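Skerncombe Room Words
A word list for the things found in ordinary rooms

Maintained by Heledd Morris and Elikem Bawa
Last updated: 2025-05-24

The list gives everyday British names for furniture, fittings and parts of rooms, with regional variants where we have them.
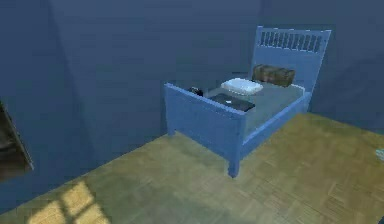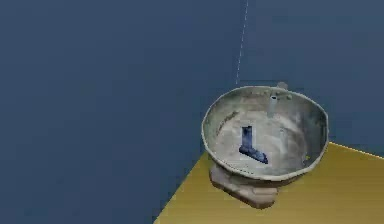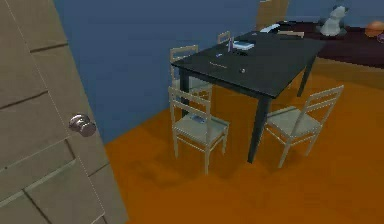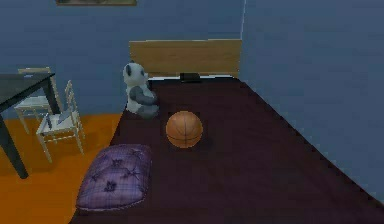 What is in the list

There are 165 headwords. Of these, 108 have at least one regional variant. Each headword has a short definition, a plural and a note on where the word was collected. Spellings follow the speaker's own wherever they gave one.

Files

words.csv - one row per headword
variants.csv - one row per variant, linked by headword
sources.txt - where each word came from

All files are UTF-8 with commas as separators. Definitions that contain a comma are in double quotes. Empty cells mean we don't know, and should not be read as "no variant".

How the words were collected

Most came from talks with people in Skerncombe and Lernis. Huguette Dufour wrote down the words and Hernán Cusi checked the spellings against the recordings. The recordings are not part of this release. A word went in if 2 speakers used it without being prompted.

Known problems

"Settle", "settee" and "sofa" overlap, and the definitions don't separate them well. "Press" for a cupboard is listed under cupboard only. Words for curtains and blinds are thin - we ran short of time in October and that section was done from notes. Version 3 will split bedding from beds, as the two are mixed up under one heading at present.

Please don't use the counts to say how common a word is. The speakers were mostly older and many knew one another.

Changes in version 2

Added the plural column. Removed duplicate rows for "skirting". Corrected the place name Lorby in sources.txt.

Licence

CC BY 4.0. Please credit Skerncombe Room Words and give the version number. Corrections can be sent to Elikem Bawa, with the headword in the subject line.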